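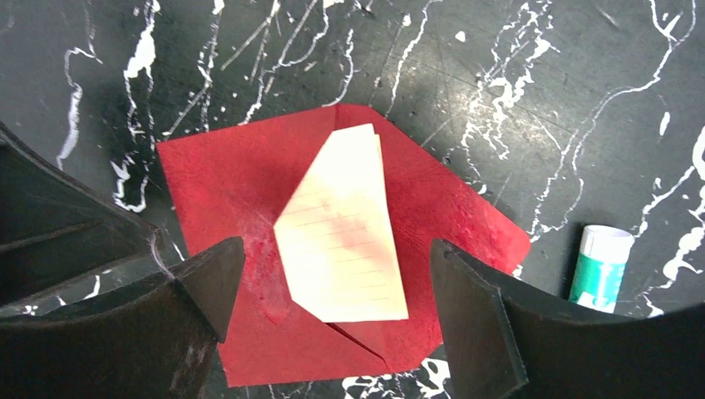
The Graddale House

When the letter came from the Graddale house, Seo-ah Byun read it standing at the mailbox and then again at the kitchen table. Her aunt's tenants were moving out at the end of September. The house would be empty. Her aunt was in no shape to make the trip, and Seo-ah's mother had said on the phone that somebody in the family ought to go up and see to it, and by somebody she meant Seo-ah.

She took a Monday off and drove. It was three hours to Graddale if you went by way of Brultden and a little less if you took the river road, but the river road had been closed at the bridge since spring. She went through Brultden. The feed store was still there and so was the school. The diner had been painted.

She had spent four summers in the Graddale house, from the time she was eight until the time she was eleven. What she remembered best was the back stairs. They were steep and had a door at the bottom, and when the door was shut it was completely dark, and her cousin used to shut it.

The tenants had left the key under a flowerpot as they said they would. They had also left a note on the counter. It said that the water heater needed to be lit by hand, that the man from Pandey had been paid through the end of the month for the propane, and that there was a cat.

Seo-ah looked for the cat. She looked in the bedrooms and the cellar and under the porch. There was a bowl by the back door with nothing in it. She filled it with water and went back inside to light the water heater, and it took her most of an hour because the instructions on the side of the tank had worn off below step three.

At noon a woman came up the driveway on foot. She was about seventy and wore a man's raincoat.

"You're the niece," she said.

"Yes."

"I'm across the road. Did they tell you about the cat?"

"They left a note."

"It isn't theirs. It came with the house. It was here before them." She looked past Seo-ah into the kitchen. "Your aunt used to feed it sardines."

"My aunt hasn't lived here in nine years."

"Well," the woman said, "it was a young cat then."

She wouldn't come in. She said that a man from Weklow had been by twice to look at the place from the road, and that he had gotten out of his car the second time and walked down to the fence. She thought the family should know. Then she went back down the driveway, keeping to the grass in the middle where it was dry.

Seo-ah made a list of what needed doing. The gutters were full. A pane was out of the cellar window and had been replaced with cardboard. The upstairs bathroom door wouldn't latch. In the small bedroom, the one that had been hers, somebody had put up wallpaper with sailboats on it and had run out before the last wall, so that the boats stopped at the corner by the closet and the old green paint went on without them.

She called her mother from the porch, where the phone worked.

"How bad is it?" her mother said.

"It isn't bad. It's a house people lived in."

"Did they leave it clean?"

"Clean enough. What do you know about a man from Weklow?"

Her mother was quiet. Then she said that there had been an offer, in the summer, and that Seo-ah's aunt had not answered it. It was a fair offer. He wanted the land along the creek more than he wanted the house. He would probably take the house down.

"Does she want to sell?"

"She wants somebody to tell her what to do."

"And that's why I'm here."

"You're there to see about the gutters," her mother said.

The man drove up a little after three. He was younger than she expected and had brought his son, a boy of six or seven who stayed in the truck with the window down. The man said he had seen a car and thought he would introduce himself. He didn't want to push. He had cattle on the other side of the creek and had to haul water to them every August, and if he had the near bank he wouldn't have to.

"What would you do with the house?" Seo-ah said.

"I'd be lying if I said I'd thought about it much." He looked up at the roof. "My wife might want the windows."

"Can you buy the creek without the house?"

"I asked your aunt that first. I offered her 900 an acre for just the bottom piece. I never heard back, so I figured she wanted to be rid of all of it, and I wrote again."

Seo-ah had not known there was a first letter. She was fairly sure her mother hadn't either. She asked him whether the 900 still stood and he said he would go to 1000 if the family would let him put a gate by the road.

"I can't agree to anything," she said. "It isn't mine."

"No. But you could ask her."

The boy had gotten out of the truck. He was squatting by the porch steps, looking into the gap under the bottom one.

"There's something in here," he said.

"Leave it be," his father said.

"It's got eyes."

They all bent down. The cat was lying far back against the foundation, on what looked like an old bath mat. It was gray and very thin. It looked at them without moving and then closed its eyes again.

"That's an old cat," the man said.

After they left she drove down to the store in Graddale and bought sardines, bread, coffee, and a pane of glass cut to the measurements she had written on her hand. The glass was the wrong size. She had measured the hole and not the frame. She put the cardboard back for the time being and opened the sardines and set them on a saucer at the edge of the steps, and then she sat inside at the kitchen window with the light off.

It was nearly dark when the cat came out. It walked stiffly, with its back end a little to one side. It smelled the saucer, ate one sardine and part of another, and sat down on the step facing the road. It stayed there a long time. Once a car went by and it turned its head to follow the sound.

She had planned to drive home that night. She found sheets in the hall closet, too worn for anybody to have packed, and made up the bed in the small room. The back stairs were as steep as she remembered. She left the door at the bottom open.

In the morning she called her aunt. It was early, but her aunt had always been up early. The phone rang a long time and then the nurse answered and said wait a minute, and there was the sound of the receiver being carried.

"Are you at the house?" her aunt said.

"I'm on the porch."

"Is the lilac still there?"

Seo-ah leaned out to look. "It's over the railing. Somebody should cut it back."

"Don't let them cut it in the fall. You cut it after it blooms."

"I won't." She waited. "Auntie, did you get a letter from a man about the creek? Just the creek?"

"I get a lot of letters."

"He only wants the bottom land. He'd leave the house alone. He'd pay 1000 an acre for it and he wants a gate."

Her aunt didn't say anything. Somewhere behind her a cart was going down a hallway with one bad wheel.

"What would I do with the house?" her aunt said at last. "I can't get up those stairs."

"You could rent it again. I could come up on weekends until it's fixed. It's mostly gutters."

"It's three hours."

"It's less when the bridge opens."

"They've been saying that about the bridge," her aunt said. She coughed and put her hand over the phone and came back. "Is there a cat there?"

"Yes. Gray."

"With a crooked walk?"

"Yes."

"He fell off the shed when he was little. Your cousin had him up there." She sounded pleased, or at least more awake. "I thought he'd be dead. What are you feeding him?"

"Sardines."

"The ones in oil?"

Seo-ah went in and looked at the can. They were in mustard. She told her aunt so, and her aunt said that was no good, he wouldn't finish those, and to get the ones in oil, and to warm them a little in the pan if the morning was cold.

"All right," Seo-ah said.

"And tell that man to put his gate on the far side of the culvert. The near side washes out."

She wrote it down on the back of the tenants' note, under the part about the propane. Then she put on her shoes and measured the cellar window again, the frame this time, and drove down to the store.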